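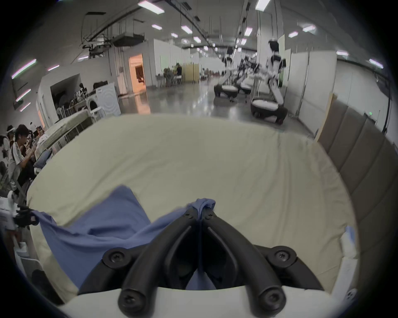 Skanora 双手夹爪采集套件评测
内部技术分享,演讲备注
主讲:Maysoun Khasawneh

第1页 标题

报一下题目就过。说明两件事:评测对象是 Komden 供货的 Skanora 套件,正式版硬件,固件是出厂自带的那一版,中途没有升级。评测用的任务全部是布料类,刚体抓取放在最后一页提一句,数据不够,不展开。

提问统一留到最后。如果有人问价格,翻到附录页,正文里不讲。

第2页 为什么评这套东西

背景一句话带过:我们现有的遥操作方案录布料任务太慢,操作员隔着主从臂叠一件衣服,节奏和人手差得太远,录出来的轨迹停顿多,后处理要大段裁剪。手持夹爪的思路是让人直接拿着末端执行器干活,机器人本体不参与录制,录完再做重定向。

听众里有做控制的同事,这里要讲清楚前提:手持夹爪的夹口几何必须和机器人端的夹口一致,否则接触位置会有系统偏差。Skanora 的卖点之一就是同一副夹口可以拆下来装到臂上。我们验证过拆装,结论在第6页。

第3页 套件构成

按装箱单顺序讲,不要逐个展开:
左右手持夹爪各一把
充电底座
夹口备件一套,含弧形指和矩形指
标定板
录制主机,预装 Ella
工具包,含星形批头

Ella 是 Komden 自己的录制软件,负责同步、打标、导出。另一个名字 Akl 会在后面出现,它是导出之后的轨迹检查工具,单独授权,试用期内功能完整。

提醒:装箱单上写了手腕绑带,我们收到的那一箱没有,供应商补寄了。报告里已经注明,不算缺陷。

第4页 握持与触发

枪式握把,竖直手柄,机身横置。夹口开合由食指控制,行程连续,有回弹。侧面的圆形大按钮用来开始和结束一段录制,拇指能按到,但手小的操作员需要稍微松一下握姿,这个动作会进轨迹,表现为段首的一个小抖动。处理方法是在 Ella 里设段首裁剪,默认值偏短,我们改长了。

指示灯的逻辑要单独讲,说明书写得含糊:
绿色常亮,设备在线,时钟已同步
绿色慢闪,正在录制
橙色,同步丢失,此时按下按钮仍会生成文件,但时间戳不可用

第三条是本次评测里最严重的一个设计问题。设备在不可用的状态下允许录制,操作员低头干活时看不到灯,一段录完才发现作废。已经提给 Komden,对方答复会在下一版固件里加蜂鸣。在那之前,我们的操作规程规定每段开始前两把夹爪的灯都要看一眼。

第5页 任务设计

四类布料任务,从易到难:
平铺。从揉皱状态抓两角,拉平,放下
对折。沿中线一次
T恤折叠。先收袖,再对折,落点有框线要求
换面。双手持同一边,翻转后放下

衬底统一用床单,铺在大台面上。选床单有实际原因,桌面太滑,布料一拉就走,人会下意识去压,压的动作机器人端做不出来。床单提供的摩擦更接近家庭环境。代价是床单自身会被带起来,出现额外褶皱,视觉端要能分清两层布。

颜色搭配上,衣物和衬底保持明显色差。同色组只录了一小批,用于压力测试,不计入主结果。

操作员的口令只有三条:先看灯,再按钮,最后动手。任务结束时双夹口张开,离开布面,再按一次。夹口未张开就结束的段落一律退回。 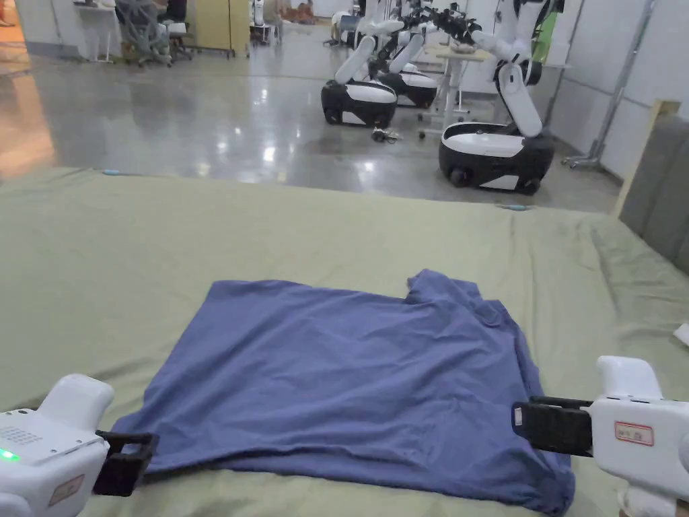
抓角这个动作讲细一点,因为后面大部分失败都和它有关。夹口接近布角时,下指需要从布底进入,上指压住布面。人手会自动调整手腕俯仰,轨迹里能看到一个明显的下探再抬起。新操作员常犯的错是直接从上方夹,结果夹起一个小褶,看上去抓住了,一拉就滑脱。

我们在培训里把这两种抓法分开命名,叫"铲角"和"捏褶"。两种都允许,但必须在 Ella 的标签里注明。混在一起训练,策略会在两种接近方向之间摇摆,末端在布角上方停住不下去。这个现象在第一轮训练里出现得很频繁,分标签之后明显减少。

关于双手同步:两把夹爪各自带时钟,由主机对齐。拉平动作对相对时延很敏感,布在两手之间受力,一侧提前,另一侧的轨迹就解释不通。我们用一根不可伸长的细绳连接两个夹口做拉动测试,看两端位置曲线的峰值是否重合。结果合格,测试脚本放在共享目录里,有兴趣的可以自己跑。

第6页 夹口

两种指型都试了。

弧形指,两指向内弯,指尖相对闭合。优点是指间留出空腔,布料可以堆在里面不被压实,松开时容易脱落。夹厚布时指尖接触面小,布会绕着接触点转。

矩形指,接触面大,夹薄布稳,抓住之后几乎不转。缺点是进入布底需要更低的角度,外壳有时会先碰到台面。

我们的建议写在幻灯片上,口头重复一遍:折叠任务用矩形指,提起和搬运用弧形指。同一个数据集里不要混用,要混用必须分目录。

磨损。指垫标称寿命是2000次夹持。我们没有做满,不评价这个数字,只报告观察:到评测结束,垫面有轻微发亮,夹力没有可测的下降。发亮位置集中在指尖,和布角任务的接触区吻合。

拆装。用工具包里的星形批头,拆下到装回一个人可以完成。定位销的公差不错,装回后重新标定,偏差在标定本身的重复误差以内。注意拧紧顺序,先外侧关节,后指根,反过来会把手指顶歪,闭合时指尖错位。说明书里没写这个顺序,是我们装错一次之后和 Komden 技术支持确认的。

第7页 录制流程实况

讲到这里切到现场材料,停一下让后排看清。

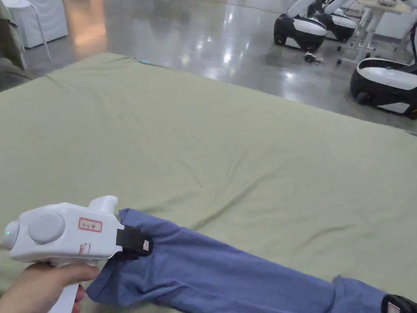
图:双夹爪拉展衣物,近处一把为枪式握把,夹口夹住蓝色衣物一端

拉展动作的要点有三处。

手柄姿态。竖握时前臂在夹爪下方,低位动作会碰到台沿。台面高度要低于操作员肘部,我们用的是床面高度,效果比标准工作台好。工作台上录的那一批,手腕普遍抬高,重定向之后机械臂肘部接近限位。

张力。套件没有力传感,只有夹口开度和位姿。张力只能从布的形状间接判断。操作员被要求拉到褶皱消失就停,不再加力。不同的人对"消失"的理解不一样,这一项是人际差异最大的来源。Akl 里有一个检查项,看两夹口间距在稳定段是否继续增大,增大就标黄。阈值要按衣物尺寸设,默认阈值只适合毛巾。

松开。先松一侧再松另一侧,布会被弹回去一截。规程改为同时张开。人很难做到真正同时,实际能接受的间隔在 Ella 里可以设,超出就提示复核。

第8页 数据质量

主表。念三个数就够:
采样30帧每秒,位姿和图像同频
总计录制1395段
Akl 判定退回114段

退回原因按多少排列:同步丢失排第一,夹口未张开就结束排第二,遮挡导致位姿跳变排第三,其余是标签漏填。同步丢失全部集中在评测前半段,加了看灯规程以后就很少出现。这说明问题可以靠流程压住,但硬件该改还是要改,不能拿流程当借口。

位姿跳变单独说。操作员弯腰时,衣袖或前臂会挡住定位视野,轨迹出现台阶。Ella 有自动插补,默认打开。请关掉。插补后的曲线很平滑,Akl 检不出来,训练时策略会学到一段物理上不存在的运动。我们宁愿退回整段。

地面反光也有影响。场地是抛光地面,顶灯在地上形成亮条,个别角度下特征点会落在反光上,人一走动,点跟着漂。处理方法是在标定阶段把台面以外的区域遮罩掉。供应商的演示视频都在哑光地毯上拍的,客户现场多半没有这个条件。

第9页 与遥操作对比

这一页容易引起争论,措辞要谨慎。

同一任务,手持方案的单段时长短于遥操作,停顿少。操作员疲劳情况,主观问卷偏向手持,但长时间录制时手腕负担明显,夹爪自重全部压在手上。我们规定每录一组换人。

遥操作的优势在于数据直接来自机器人本体,没有重定向误差,也不会录出机器人做不到的动作。手持方案里,人会不自觉地使用机械臂不具备的自由度,典型的是翻转手腕的同时向身体内侧收肘。Akl 的可达性检查能筛掉一部分,前提是导入正确的机械臂模型。模型要自己提供,格式转换花了我们不少时间,Komden 只支持自家列出的几种臂型。

我的看法是两种方案并行。布料任务以手持为主,遥操作补少量段落做对齐。刚体精密装配继续用遥操作,手持夹爪在这类任务上的位姿精度不够。

第10页 软件体验

Ella。界面稳定,录制过程中没有崩溃。标签支持自定义层级,快捷键可改。导出速度一般,大批量导出时界面无响应,实际在后台跑,不要强制关闭。日志文件路径藏得深,写在附录里了。

多人共用一台主机时,操作员编号靠手动切换,忘记切换的情况发生过多次。我们在夹爪外壳上贴了手写标签区分设备,人员编号仍然要在软件里切。希望对方加一个换人提醒,已经列入需求清单。

Akl。检查项全面,规则可以脚本化。批处理模式没有图形界面,文档只有英文,而且示例脚本里有一个参数名和实际程序不一致,照抄会报错。正确写法见附录。

授权方式:Ella 随硬件走,Akl 按席位。试用期结束后 Akl 只读,已有报告可以打开,不能重新计算。采购时把席位数想清楚,后加的席位要重新走流程。

第11页 结论与建议

结论分条念,不做发挥。

硬件可用,夹口互换成立,装配一致性好。
指示灯与录制逻辑存在缺陷,固件更新前必须执行看灯规程。
布料任务推荐采购,精密装配不推荐。
Ella 自动插补默认关闭,写入标准配置。
Akl 至少配一个席位,不配的话数据质量没有把关手段。

条件项:要求供应商在验收前提供新固件,提供定位销和拧紧顺序的书面说明,补全机械臂模型的导入文档。三项缺一项就推迟验收。

第12页 后续工作

下一步做三件事。湿布没有测,夹口防护等级说明书里未标明,先问清楚再动。厚重织物,例如被子,双手夹爪的抓取宽度可能不够,计划用两名操作员各持一对做一次可行性试验,Ella 是否支持四路同步尚待确认。刚体任务方面已经录了少量杯盘类动作,样本太少,不给数字。

有人会问能不能直接在 Skanora 上装力传感。机械上有空间,电气接口没有引出。改装会影响保修,要做就拿备件做。

附录提示(不投影,备查)

日志位置、Akl 参数勘误、标定遮罩的配置文件样例,都在分享目录的同名文件夹里。报价单单独存放,需要的人找 Maysoun Khasawneh 开权限。

时间控制:第4页和第8页各留足时间,第10页可以压缩。如果超时,跳过第9页的可达性部分,直接到结论。现场演示放在提问之后,夹爪提前充满电,开机后等灯变绿再递给听众,递的时候握把朝外。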